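A borracha da porta é a parte mais esquecida de uma máquina de lavar, e eu digo isto com conhecimento de causa, porque passei anos a esquecê-la. Depois mudei-me para um prédio com lavandaria partilhada, comecei a lavar a roupa ao lado da dos vizinhos e fiquei picuinhas. Estas são as minhas manias, pela ordem em que me lembro delas.

## Antes de pôr a roupa

Passo a mão por dentro do tambor. Parece um exagero, mas já encontrei ganchos de cabelo, um botão de casaco e uma moeda encostada à borracha (ficou comigo, confesso). Uma caneta esquecida numa lavagem anterior estraga uma camisa branca sem remédio!

A seguir vem a tal borracha. Puxo a dobra de baixo com dois dedos e limpo-a com um pano velho. É ali que se juntam o cotão, os cabelos e aquela pasta cinzenta de detergente que cheira a cave. Se estiver muito feia, um pouco de vinagre branco no pano ajuda, mas passo logo outro pano com água limpa. Vinagre e lixívia, nunca juntos, nem no mesmo dia se eu puder evitar.

E bolsos. Bolsos, bolsos, bolsos. Um lenço de papel numa carga de roupa escura é uma tarde inteira a sacudir calças à janela.
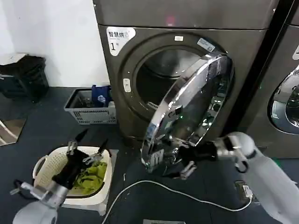

**A porta deve ficar aberta depois da lavagem?**

Deixe-a entreaberta umas horas, até o tambor e a borracha secarem. Se houver crianças pequenas ou gatos em casa, feche a divisão ou espere para o fazer quando alguém puder ficar de olho.

Já agora, a porta não é um cabide nem uma prateleira. Eu pendurava lá toalhas molhadas e pousava os lençóis em cima enquanto procurava as molas, até que as dobradiças cederam o suficiente para a porta começar a roçar no fecho. O técnico levou-me 700 coroas para me dizer aquilo que a minha mãe me tinha dito de graça.

## Detergente: menos do que se pensa

Aqui fui eu a pior aluna do prédio. Enchia a tampa até cima, com muito orgulho, e depois queixava-me de que as toalhas saíam ásperas. Foi a Kristýna Procházka, do andar de baixo, que me pôs a lavar as toalhas duas vezes sem detergente nenhum. A espuma que saiu daquilo! Andei meses a enxaguar roupa que nunca chegava a ficar enxaguada.

Hoje faço assim:

- meia tampa para uma carga normal, a dose do rótulo quando a roupa vem mesmo suja do quintal;
- nada de amaciador nas toalhas nem na roupa de desporto;
- sabão azul esfregado diretamente nos colarinhos, uns minutos antes de entrarem;
- detergente em pó para a roupa branca, líquido para a escura, porque o pó me deixava riscos nas calças pretas.

Uso o detergente da Grasberg, que compro em saco grande. Funciona bem, embora o cheiro a «prado» me faça espirrar. Qualquer um serve se a dose estiver certa.

## Encher, mas com juízo

Depois de a roupa estar lá dentro, tenho de conseguir meter a mão aberta entre ela e o topo do tambor. Se a mão não entra, tiro umas peças. Uma carga apertada sai mal lavada e cheia de vincos, e ainda por cima a máquina salta na centrifugação como se quisesse ir para a rua.

O contrário também dá sarilho. Um tapete de casa de banho sozinho enrola-se numa bola, bate de um lado para o outro e a máquina desiste a meio. Junto-lhe sempre uma ou duas toalhas velhas para equilibrar o peso.

Os edredões, já deixei de tentar. Levo o meu à lavandaria da Dosbridge em novembro, antes do frio a sério, e volto para casa feliz com ele às costas.

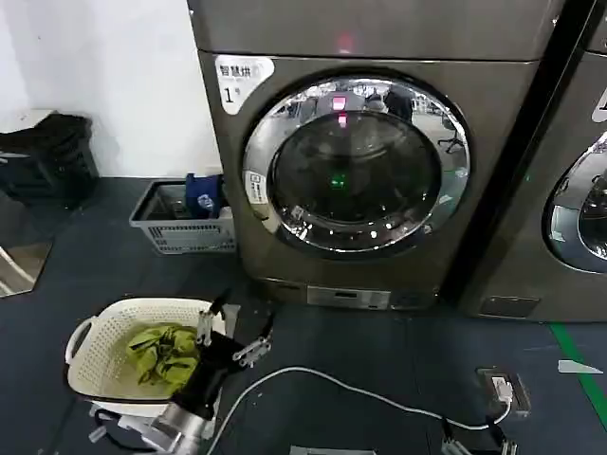
Numa lavandaria partilhada, metade das discussões resolve-se com nomes claros para as coisas. No meu prédio dizíamos «a máquina da esquerda», e a esquerda mudava conforme se entrava pela porta do pátio ou pela das escadas, de modo que o Sang-wook Yeo tirou uma vez os meus lençóis ainda a pingar, convencido de que eram os dele. Um autocolante branco com um 1 bem grande no canto de cima, como o da fotografia, acaba logo com a conversa. Também gosto do cesto encostado à parede, no canto junto à máquina: fica à mão para descarregar e ninguém tropeça nele. Escolha um cesto com ranhuras, que deixa passar o ar se a roupa tiver de esperar um bocado.

## A folha na parede

Tínhamos uma folha de marcações que toda a gente ignorava, por ter quadradinhos minúsculos e nenhuma caneta por perto. Agora há uma caneta atada com um fio, e cada pessoa escreve só três coisas: número da máquina, hora a que acaba e número da porta. Assim, se a roupa ficou esquecida, vai-se lá bater. Ao fim de um quarto de hora, pode-se tirar a roupa para o cesto do dono, com mãos limpas e sem comentários sobre as meias!

## Uma vez por mês

Faço uma lavagem a 60 graus com a máquina vazia, ou a 90 quando o programa existe, com um produto de limpeza próprio. Entretanto trato do filtro. O da minha antiga Guvon ficava atrás de uma tampinha em baixo, e a primeira vez que o abri sem pôr nada à frente inundei o corredor até ao tapete da entrada. Portanto:

1. Desligar a máquina da tomada e esperar que a água arrefeça.
2. Pôr um tabuleiro de forno baixo e uma toalha velha à frente.
3. Desenroscar devagarinho, deixando sair a água aos poucos.
4. Tirar o que lá estiver, lavar o filtro à torneira e enroscar até ao fim.

Nas lavandarias partilhadas não mexo em filtros. Isso é com quem trata das máquinas, e eu limito-me a avisar quando a água demora a escoar.

## Panos e nódoas, sem ordem nenhuma

Os panos de microfibra lavam-se à parte, porque apanham o cotão todo das toalhas e depois largam-no nos vidros. As nódoas de sangue levam água fria, sempre. Para as de gordura, uma gota de detergente da loiça, dez minutos de espera e máquina com elas. A gaveta do detergente costuma sair toda (procure a patilha) e uma escova de dentes velha chega aos cantinhos.

As meias vão num saco de rede com fecho. O meu custou 200 coroas na Šťastný, um disparate de preço para um saco, mas desde então não perdi nem uma e até já encontrei par para as três que guardava na gaveta por teimosia.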